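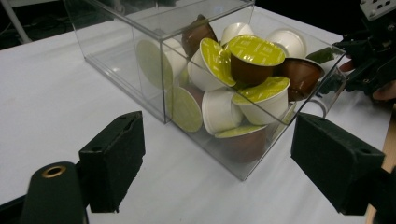

Ticket: Exported PDF prints with wrong page size and soft images
Opened: 08/04/2021
Product: Villca layout app, export module
Printer profile: Distex wide tray
Status: Resolved, workaround in place

2 comments
16 shares

Reported problem

A brochure laid out at letter size, with bleed on all sides, comes back from the Drolberg print queue scaled down. The trim marks land inside the paper edge and the photos look soft. The same file opened on screen looks correct at 100 percent. The report says the previous edition, exported in February with the same template, printed at full size.

Steps tried by the reporter before opening the ticket:

1. Restarted the print queue. No change.
2. Exported again with the "High quality" preset. No change.
3. Turned off "Fit to page" in the print dialog. The setting went back on when the dialog was reopened.

Initial checks

Opened the supplied PDF and read the page boxes. The media box and the trim box were the same size, so the file had no bleed area. Trim marks had been drawn inside the page. The layout document does have bleed set, which means it was dropped during export.

Checked image resolution in the preflight panel. Effective resolution for the cover photo was 153 dpi. The source file placed in the layout is large enough for 300 dpi at that size. The exporter was downsampling.

Compared the export preset against a clean install. The "High quality" preset on the reporter's machine had been overwritten. It carried the downsampling value from the "Review" preset, and "Use document bleed" was unchecked.
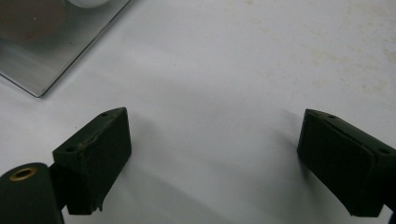

Fix for the export preset

1. Close all open layouts.
2. Go to Export > Presets > Manage.
3. Select "High quality" and click Reset. If Reset is grayed out, delete the preset and restart the app. It will be rebuilt from defaults.
4. Check "Use document bleed."
5. Set image downsampling to Off.
6. Save under a new name. We used "Lilia print." A renamed preset is not touched by the update tool.
7. Export and read the page boxes again. The media box should now be larger than the trim box.

Result: bleed present, trim marks outside the trim area, cover photo above 300 dpi. File size went up to 89 MB, within the queue limit.

Print scaling

The first test page from the corrected file still came out small, at almost 97 percent. This was a second fault, separate from the preset. The Distex driver stores "Fit to page" per tray. Changing it in the app's print dialog only affects the current job, and the driver default is read back the next time the dialog opens.

To change it permanently, open the printer properties from the system settings, choose the wide tray, set scaling to None, and apply. Repeat for each tray in use. The second test page measured correctly against a ruler on both axes.

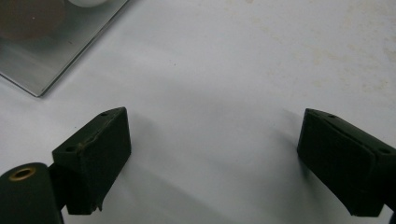
Do I need to place the photos again after changing the preset?

Leave them where they are. Downsampling is applied only to the exported PDF, and the layout still links to the full-size originals. Export again with the new preset and check the effective resolution in preflight.

Open item: the update tool overwrites presets that keep their default names. Logged separately with the export module. Until that is fixed, keep print presets under custom names and save a copy of the preset file outside the application folder.

Ticket closed after the reporter confirmed a full-size proof.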